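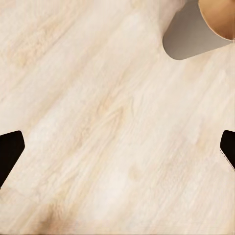
4. Building the Statel gripper and its simulated bench

9 min read
14 shares · 3 comments

4.1 Setting and limits of the build

The Statel arm was assembled in the shared workshop at Fotetwood, on a bench booked in evening sessions and cleared at the end of each one. This arrangement set most of the limits on the design. The arm had to be carried by one person, clamped to a bench top without drilling, and brought back to a known position before work could go on. No part of the build was to need a machine that the workshop does not own. The gripper bodies and fingers were printed on the two machines open to all members, and the brackets that join the arm to its base were cut from aluminium sheet with a hand-operated shear.

The total outlay on the gripper, leaving out the arm, was kept below a ceiling of £110. Motors took up the larger part of this sum. A first version used a single motor and a linked pair of fingers. It was set aside after the link was found to bend under load, which let one finger lag behind the other. The second version drives each finger through its own rack from a shared gear, and this is the version described in the rest of the paper. Drawings for both are held with the project files, as members of other workshops have asked for the earlier one despite its faults.

4.2 Finger shape

The fingers are plain wedges with blunt tips. A range of other tips was tried, including a hooked tip and a flat pad with a rubber face. The hooked tip held thin items well but could not be withdrawn cleanly from beneath a rim. The rubber face wore through at the corner within a few sessions. The wedge was kept for its ease of printing and for the small amount of the bench that it hides from the operator when the fingers are open.

All fingers were printed in black. The choice was made early, when a large quantity of black filament had been left over from an earlier members' project, and it was carried over into the simulation so that the two would match. It has one drawback that should be recorded. A matt black part gives very little shading, and in a rendered view its surface can be read only from its outline. Against a pale bench this is of little concern. Against a dark tool tray, tried once in April, it made the position of the tip hard to judge by eye.

4.3 The simulated bench

A simulated copy of the working area was made in Prirkine so that grasping could be tested when the bench was not free. The copy follows the Metwally bench used at Fotetwood only in its general size and height. The surface pattern was not taken from the real bench top. A pale wood finish was used in its place, with a visible grain, and was spread across the working area as a single image.

Figure 2 shows one rendered view with the fingers held apart and nothing between them. The span of wood separating the two fingers is wide, and the grain in that area is clear enough to serve as a rough guide to place. A cluster of loops lies near the middle of the surface, slightly to the left, and a darker patch lies lower down. Both were used by operators as informal landmarks when describing where an item had been set, though neither was given to the control program.

The grain was not equally sharp throughout. In places the pattern fades until the surface is almost without feature. For the work reported here the uneven sharpness was accepted. A group wishing to train a vision system on such views would do well to use a finer image, or several smaller ones, and to compare the results before relying on either.

The same figure shows a thin, light, stepped line along the lower edge of the right finger. No such line is modelled on the finger, and it has been treated as a fault of rendering. Changes to the edge smoothing setting altered its width in trial renders but did not remove it. The fault has no bearing on contact, which is worked out from the shape of the part and takes no account of its drawn edge. It does matter where the edge of a finger is to be found from the picture alone, and results of that kind are left out of Section 5.

4.4 Procedure

Each simulated trial began with the fingers open to their full width. An item was placed at a position drawn at random from within the reach of the arm, and the arm was moved above it along a fixed path. The fingers were then closed at a constant speed until the motor load passed a set level. The item was raised, held for 2 seconds and lowered. A trial was counted as a success if the item remained between the fingers until lowering began.

More than 600 trials were run in simulation over the course of the build. Many of these were made while the closing speed and the load level were still being changed, and they are not comparable with one another. The results in Section 5 draw only on the 158 trials run after both values had been fixed. The earlier trials are kept in the project files with a note of the settings in use on each day.

Trials on the real arm followed the same order of steps, with two differences. The item was placed by hand at a marked point, and an operator stood by the switch throughout. The house rules at Fotetwood require that no powered arm be left to run unattended, and each session on the bench was for this purpose shared between at least two members, one to run the program and one to watch the arm.

4.5 Agreement between the model and the built gripper

The opening width of the model was set from the drawings. When the built gripper was measured, its opening was found to be slightly narrower, owing to the thickness of the glue line behind each rack. The model was altered to match the measured value before the final settings were chosen. The slope of the fingertips was checked against a card template and needed no change.

Friction proved harder to match. The printed surface of the fingers carries fine ridges from the layers of plastic, and the grip they give differs with the direction in which the item is pulled. The model uses a single value for all directions. This value was chosen by hand, by raising a smooth round item in both settings and adjusting the model until slipping began at a similar motor load. The method is coarse, and a member repeating it on another day obtained a somewhat lower value. The higher of the two was used.

Lighting was not matched. The simulated bench is lit softly and evenly, and the fingers cast no sharp shadow on the wood. The workshop has strip lights along one side and a window on the other, so the real bench is seldom lit in the same way for a whole session. Since the grasping program does not use a camera, no correction was attempted.

4.6 Points for those repeating the build

The racks should be fitted before the finger bodies are glued, and the gear should be turned by hand through its full travel once the glue has set. On the first assembly this step was missed, and a bead of glue stopped the left rack short of its end. The base clamps should be tightened again after the first hour of use. Cable from the wrist to the control box was at first run outside the arm and caught on the elbow joint; a loose spiral held at two points was found to be adequate.

Files for the printed parts, the Prirkine scene and the control program are stored together, and the version used for the final trials is marked. Changes made after that point, including a longer finger now under test, are not covered by this paper.

2 comments awaiting review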